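Dear Dayana Benavides,

Thank you again for your patience with us over the summer – it has been a busy few months at the Sadberg house, and I'm happy to say most of it went well. The bedrooms are furnished, and 62 residents have now come to our clothes care and folding sessions, which Lev Kravets runs upstairs, using the beds as folding tables (the ironing boards are still on order from Ornik).

High collars gave people the most trouble, so Lev now begins with those and asks everyone to spread the top out flat and smooth the sleeves first.

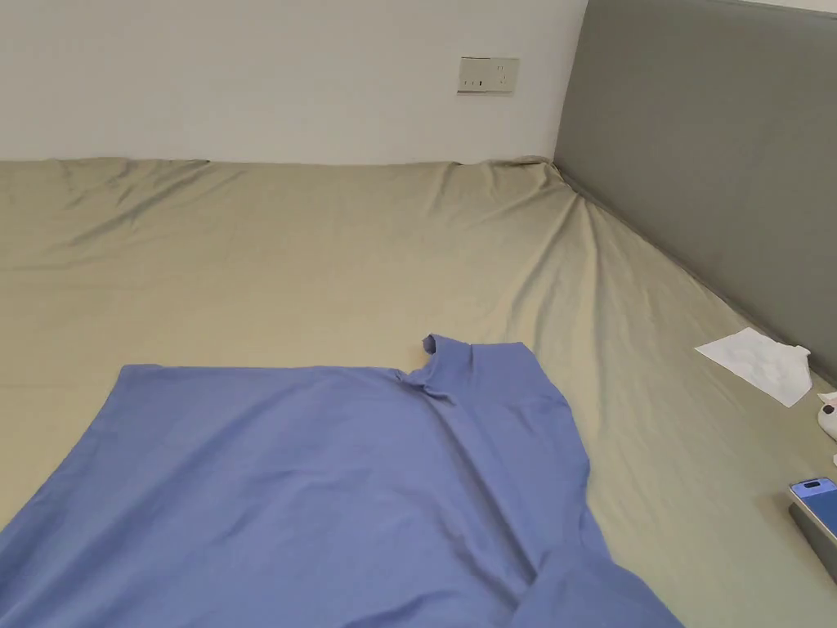
We have spent $1,855 of the grant so far, mostly on bedding and hangers. Two more sessions are planned for October, and I'll send you the receipts after that.

Warmly,
Hubert Wróbel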